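The sock subscription people want your drawer

The founder of Fudik has an answer ready for the question everyone asks, which is why a person would pay every month for socks. "You already pay for socks," she says. "You just do it badly."

We are in the company's office in Stoditz, two rooms over a bakery, at nine in the morning. Fudik has 1,769 subscribers, she tells me. I ask how many of those are still in the free first month. She looks at her laptop for a while. "Some of them," she says, and then, when I keep my pen up, "911."

So more than half haven't paid yet. She doesn't see it that way. She calls them "committed in spirit."

The pitch goes like this. Every month you get two pairs, picked by a quiz you took when you signed up. The quiz has 26 questions. One asks what kind of breakfast you like. I wanted to know what breakfast has to do with socks, and she said it was about mood. I said I eat toast. "Then you're a ribbed cotton," she said, and she wasn't joking.

She used to buy for Muñoz, the department store, and she knows the trade well. When she talks about yarn and heel seams she is worth listening to. A cheap heel, she says, is where most socks die, and she turned one inside out to show me why. I believed every word of that part. It's the rest I have trouble with.

Take the claim on the website that the average person "loses hours" each month hunting for matching pairs. Where did that come from? "We asked people," she says. How many? It was 186, all of them already customers.
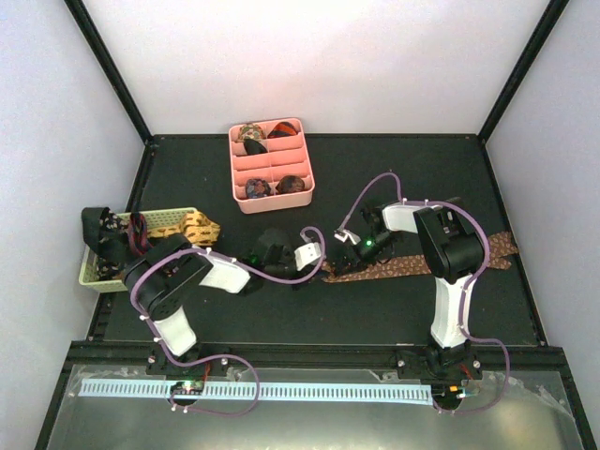

Rolled or folded and sorted by compartment, with space to spare.

Rolling, sorting and storing come up a lot. Fudik plans to sell drawer dividers in November, along with a paid guide to using them. I point out that my mother taught me to roll socks for free. "And do you still do it?" she asks. I don't, so she wins that one.

Canceling is a sore subject. Readers in Zollach wrote to us that they had to call a phone line that was open only in the afternoon. She says that has been fixed and there is now a button. I asked to see it. It took her four screens to get there, and the last one offered me a free pair to stay.

"People change their minds," she says. "We want to give them the chance to change them back."

I asked whether she wears the socks herself. She pulled up a pant leg. They were gray, plain, and a little thin at the ankle. She's had them since Muñoz.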